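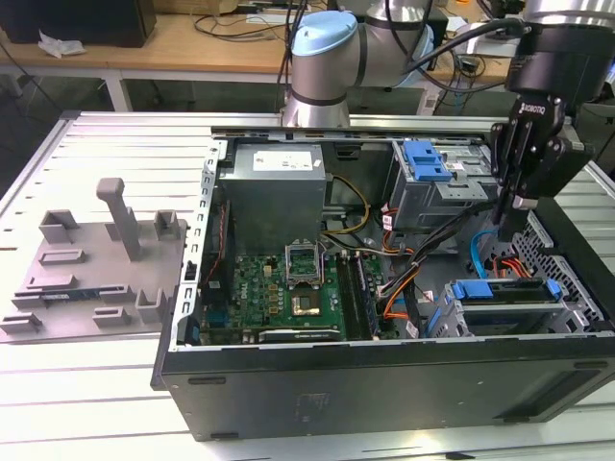 Pralico Disassembly Project

The Pralico Disassembly Project is a two-semester student project in automated electronics recycling, taught at the Hesell Institute of Technology as an elective for third- and fourth-year engineering students. Teams program a collaborative robot arm to take apart discarded desktop computers and sort the removed parts for reuse or scrap. The project takes its name from Pralico, the recycling firm that donates the computers.

Background

The course grew out of a manual teardown lab in which students dismantled office computers with hand tools and recorded the time needed for each part. The written records from that lab, covering more than 2,000 part removals, were later used to choose which tasks would be given to the robot. Memory modules, expansion cards and data cables were selected first. Screws were left out of the early versions, and side panels are still taken off by hand before a run.

Organization

Enrollment is limited to 53 students, a figure set by the number of seats in the teaching lab. The first semester covers arm kinematics, gripper control, camera calibration and electrical safety. In the second semester, teams work on a single removal task of their choice and demonstrate it at the end of the term in May.

Students must pass a short written test on stored charge in power supplies before handling any computer. Power supply units are never opened in the course. They are removed whole, if at all, and returned to Pralico.

Equipment

The work cell consists of a collaborative arm with a two-finger gripper and a slotted aluminum table. Computers are placed on their sides with the open face upward, so that most parts can be reached from above. Loose parts are held in 3D-printed fixtures, which students design and print themselves. A fixture plate is expected to locate a part well enough that the arm can pick it up again without a new camera reading.

Control software is written in Python on top of Ostico, a task-sequencing package maintained by the institute. Ostico stores each removal as a list of short motions – approach, close, pull, retreat – with a force limit attached to every step. A motion that exceeds its limit stops the arm and writes an entry to the run log.

Tasks and grading

Tasks are divided into two levels. Level 1 tasks involve rigid parts with a known pull direction, such as memory modules. Level 2 tasks involve latches, levers or flexible parts, including processor retention brackets and SATA cables. Cables are regarded as the harder group, as their position differs from one computer to the next even within the same model.

A demonstration is worth 50 points. Points are given for completed removals, undamaged parts and the quality of the run log. Touching the computer by hand during a run ends the attempt, but teams may use their remaining attempts.

Vukadinović Prize

The Vukadinović Prize is awarded each year to the team with the best-documented Level 2 task. Entries are judged on the written report and the source code, and a successful demonstration is not required. Winning code is added to the Ostico library and may be used by later teams with attribution.

See also

Electronic waste
Design for disassembly
Collaborative robot
Robot end effector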